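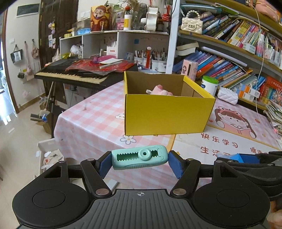

What happens when a gripper comes to work?

Hi! I'm Rosalba Caputo, and I work at a place called Lenurside, where we pack boxes of toys and little household things and send them off to families. I've been there long enough to remember when every single thing was picked up by a person. Now we have two robot arms in the packing room as well, and kids who visit always ask me the same stuff, so I'm writing my answers down.

How does a robot pick something up?

Try it yourself first. Put your thumb and one finger on either side of an eraser and squeeze. Easy, right? A gripper does pretty much the same job. The one at the top of this page has two blue rubber finger pads, and it's holding a mint-green plastic thing between them. Rubber is good for this because it doesn't slide around much (think of the bottoms of your sneakers!).

Look for the round metal pins on the black arms too. Those are pivots. A pivot is a spot where a part can turn, like your knuckle or the hinge on a door.

Why are toys so tricky?

Because they're all different! A plastic block stays the same shape when you pinch it. A plush toy, like the pink one in the yellow box, squishes. And a box has sides, so you have to come in from the top without bumping them. You learned all that when you were a baby, by grabbing everything you could reach. A robot has to learn it too, and one way is for people to use a gripper held in the hand, with a camera on it, and do the job over and over. The computer studies what the camera saw.

People do that practice in all kinds of rooms, with tablecloths and bookshelves and all the usual stuff on the table. A robot that has only ever seen one bare table can get very confused by a checkered one.

So what do the people do all day?

I get this one the most. Before the arms came, I packed 3000 small items in a busy month, and by the end of February my wrists were so sore I couldn't open a jar of pickles. Now the arms do a lot of the lifting and dropping-in. My job is checking. Is it the right toy? Is the lid shut? Did something get stuck?

My friend Luuk Kuipers used to pack right next to me. He took a class and now he fixes the grippers, and he's really proud of his tool belt. Tamsin Tamihana tried the same class and didn't like it one bit, so she moved to the phones and talks to customers.

It wasn't all happy news. Some of us were scared we'd lose our jobs, and we had 3 big meetings where people said so, pretty loudly! I still miss the chatting we did at the old packing table - the arms are not great company.

Can a robot do your whole job?

Nope. Last week one of our arms tried to pick up the same empty spot 30 times before I pressed the stop button. It didn't know the tray had run out. I gave it a new tray and off it went again.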